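Foam letters

Foam letters are cut-out characters made of soft foam, sold in sets and used for displays, stage signs, shop windows and early reading. Usually brightly coloured. Some sets have an edge or outline in a second colour so the shape reads from further off.

History

Cheap sets came in once foam sheet could be stamped rather than cut by knife. In Drellcombe the trade is usually put down to Engelbert Tanner, a sign painter who stamped his first alphabet for a school fair in May. He later sold the dies to Zwahlen, who kept the shapes but dropped his very narrow lowercase. The Zwahlen list at one time ran to 3964 items, counting every colour and size seperately.

Mounting

Pins, glue dots or double-sided tape. Pins are the usual choice on cloth — they leave little mark and the letter can be moved. Dark cloth is common behind light or strong colours. Folds in the cloth will tilt a letter, so many users stretch it first, others don't bother. 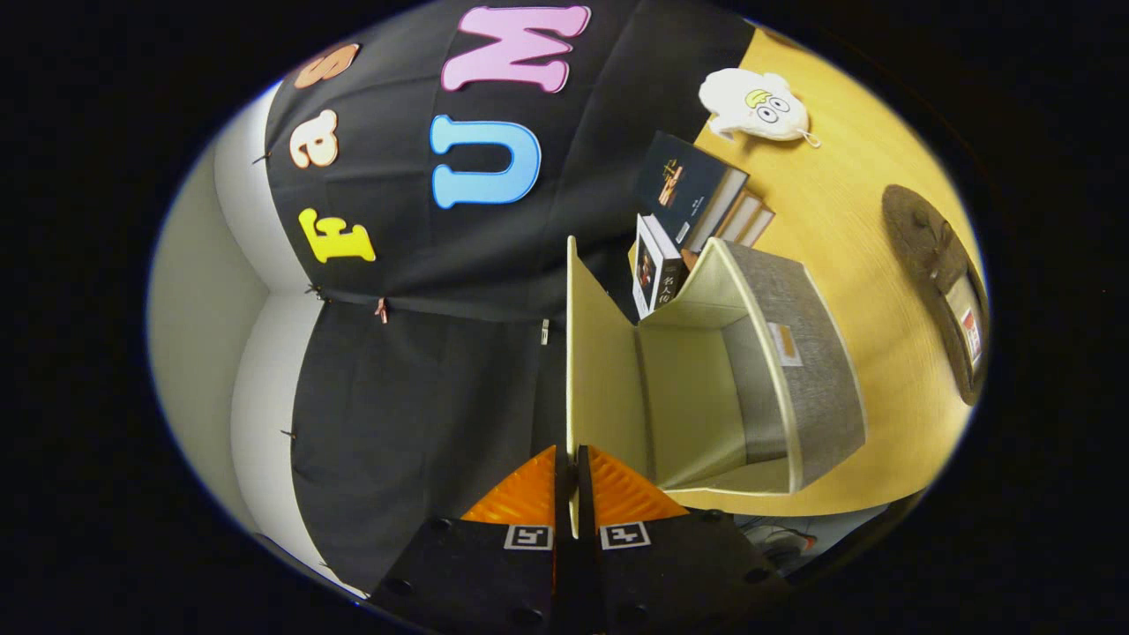

Capital and lowercase foam letters pinned to black fabric.

Sizes and sets

The Edell set has 300 pieces, the larger Jilance set 410. Vowels are doubled up or more, Q and Z often only once. Mixed sets hold capitals and lowercase together. Punctuation is patchy: full stops yes, apostrophes often missing, which is why shop signs so often go without.

Spacing

Damian Schwaiger, in his short guide to hand-set signs, gives a gap of 30 millimetres between capitals for hall displays and less for lowercase. Widely copied, though he later said it was only ment for wide letters such as M. Lay the word out flat first, then pin from the middle outwards.

Care

Wipe with a damp cloth, dry flat. Strong sun fades pinks and yellows first. Store out of the light.

See also: Felt board, Banner, Stencil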